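Gomaveck, Dorow site
Automation and Work Methods Group, October 2025
Draft minutes, subject to correction at the next meeting

**Present:** site operations (chair), packing supervisors for both shifts, bench staff representatives, maintenance, health and safety, training, human resources, data desk (minutes)

**Apologies:** purchasing. A written note from purchasing was read under the item on spare parts.

## Previous minutes

Accepted with one correction. The entry on rest breaks should read "bench staff at the hand tool stations," in place of "all bench staff." The change affects the rota, and the supervisors asked that the corrected text be posted beside the old one for a week before the old one comes down.

Matters arising not covered below: the floor mats have been delivered. Two were the wrong size and have gone back.

## Status of the Kaneko line

Maintenance reported that the Kaneko line now runs the sealed carton work on both shifts. Cartons are picked, turned and labeled without a person in the cell. A person is still needed to clear jams and to change the label roll.

The supervisors reported that jams come mostly from cartons with a crushed corner. The cell stops correctly each time. The restart takes longer than it should, as the reset panel is on the far side of the guard and the person who clears the jam has to walk around. Maintenance has quoted for a second panel on the near side.

Bench staff said that the work of minding the cell is lighter on the arms and harder on the attention. Two people who had asked to move to it have asked to move back. The group agreed that cell minding should be a rotation and not a permanent post. No one will be placed on it for a full shift.

**Action:** maintenance to confirm the price of the second reset panel. Supervisors to draw up a rotation and circulate it before it takes effect.

## Loose and mixed goods

The Lediswood order covers fruit, small dishes and soft packages handled one at a time. The Kaneko line cannot do this work. Its suction heads leave marks on soft fruit and do not hold bumpy or very small items at all.

The agreed plan, set in April, is that bench staff record the handling themselves with hand-held grippers. The recordings go to the data desk, where they are checked and sorted before being used to train the arm for the second cell. Until that cell passes its trial, all loose goods are packed by hand as now.

The data desk gave the state of the recording work:

| Item | Position |
|---|---|
| Accepted recordings needed before the trial | 3,000 |
| Recordings asked of each station per shift, upper limit | 50 |
| Stations in use | 3 |
| Share of recordings checked by a person | 100 percent |

The representatives asked whether the upper limit was in practice being treated as a target. The supervisors said that it had been on the late shift for a short period and that the board showing station totals had been taken down. It stays down. The group recorded that a station that stops short of the limit is not to be asked why unless a tool fault is suspected.

A question was raised about what counts as a rejected recording. The data desk listed the causes:

- the item is dropped and picked up again by hand
- the tool is moved before the pads have closed
- the view from the tool is blocked for the whole of the grasp
- the wrong task label is attached

A dropped item that is picked up again with the tool is kept and marked as a recovery. Bench staff had been deleting these. They are useful, and the training sheet is to be changed to say so in its first paragraph.

**Action:** training to revise the sheet. Data desk to return rejected recordings to the station with the cause marked, and without the name of the operator.

## Hand and wrist strain

Health and safety presented the results of the strain questionnaire. Complaints of forearm soreness were higher at the recording stations than on the ordinary benches. The main cause given was holding the tool level above the table while waiting for the start signal.

Three changes were discussed:

1. A padded rest at the near edge of each table, so the tool can be set down between recordings. Agreed.
2. A start control worked by foot. Agreed for one station as a test.
3. Shorter sessions with a change of task in between. Agreed in principle, and referred to the supervisors for the rota.

The representatives pointed out that two-handed tasks, with a tool in each hand, were tiring much faster than one-handed tasks and should carry their own time limit. Health and safety supported this. The limit will be written into the rota as a separate line, and two-handed sessions will not be placed at the end of a shift.

Left-handed staff reported that the task cards assume the right hand leads. The data desk confirmed that either hand may lead, provided it is the same hand for the length of the recording. The cards will be reprinted.

## Pay grade and job titles

Human resources reported on the review of bench grades. The current description of the bench post says "packs goods by hand to the order sheet." It does not cover recording, checking or cell minding. Staff doing these tasks are paid at the bench rate with a supplement that has to be claimed on paper.

The representatives' position was that recording is skilled work. An experienced packer knows how hard a ripe fruit can be held and in what order a full plate should be emptied, and that knowledge is what the company is collecting. They asked that the supplement be made part of the base rate and that it not end when the recording work ends.

Site operations accepted the first point and could not commit to the second. Human resources will bring a costed proposal covering both. The representatives asked that their disagreement on the second point be recorded.

It was confirmed again that no bench post will be removed as a result of the second cell before its trial has been reviewed by this group. The representatives asked for this in writing on company paper. Site operations agreed.

**Action:** human resources to bring the costed proposal. Site operations to issue the letter.

## Table setups for mixed fruit
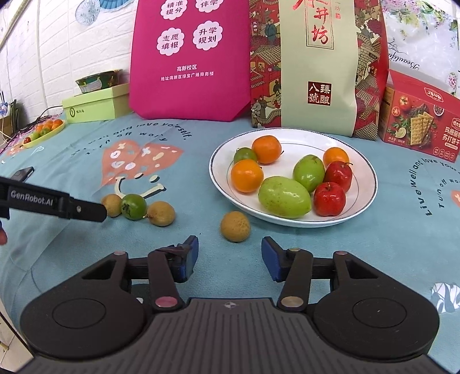
*Item recorded by the data desk, Gomaveck, Dorow site. Table notes supplied by the bench staff representatives.*

The group considered how the tables should be dressed for the mixed fruit tasks. The setup under discussion has a white plate holding citrus, apples and green fruit of different sizes, with longans loose on a printed cloth beside it, and bags and boxes standing at the back of the table.

Maintenance asked whether a plain gray mat would be better. The data desk's view was that an arm trained only over a plain mat is likely to do badly over anything else, and that Lediswood goods will be packed on several kinds of surface. Printed cloths stay in use. Cloths and background goods are to be changed between sessions and the change entered on the session form.

The representatives made the following points on the handling:

- Apples lying close together should be taken from the outside of the pair. Opening the pads between them pushes the rear one off the plate.
- The large green fruit should be left until the smaller items beside it have been moved, unless the card says otherwise.
- Longans roll on a cloth that has not been pulled flat. The approach should be from directly above, with the pads opened only a little wider than the fruit.
- Citrus with a stem still attached should be turned so the stem is clear of the pads.

These points are to be added to the task cards as advice. An operator who finds a better order may use it.

There was some discussion of whether the second tool should be kept out of view in one-handed tasks. It was left open. Some staff park it on the table and others hold it ready, and the data desk has no evidence yet that either habit affects the result. Recordings of both kinds are to be accepted for the present.

Bruised fruit is to be withdrawn from the table at the end of the session and may not go back into packing stock. A marked crate will be placed at each station. The question of whether staff may take this fruit home was referred to health and safety.

## Spare parts and cleaning

The note from purchasing said that replacement finger pads are on order and that the present stock should be used on the stations in turn. Worn pads slip on smooth skin, and a slip caused by a worn pad should be reported as a tool fault and not counted against the station.

Pads are to be wiped between fruit sessions and before any session with soft packages. The wiping time is working time. Supervisors had been treating it as part of the break on one shift, and this stops now.

## Any other business

The lamp over the middle station flickers. Maintenance has the part.

The late shift asked for the recording area to be moved away from the loading door during cold weather. Site operations will look at the floor plan with the supervisors.

## Next meeting

Same room, after the shift change. The rota, the costed proposal and the foot control test will be taken first. Papers to the data desk in advance, please, with page numbers.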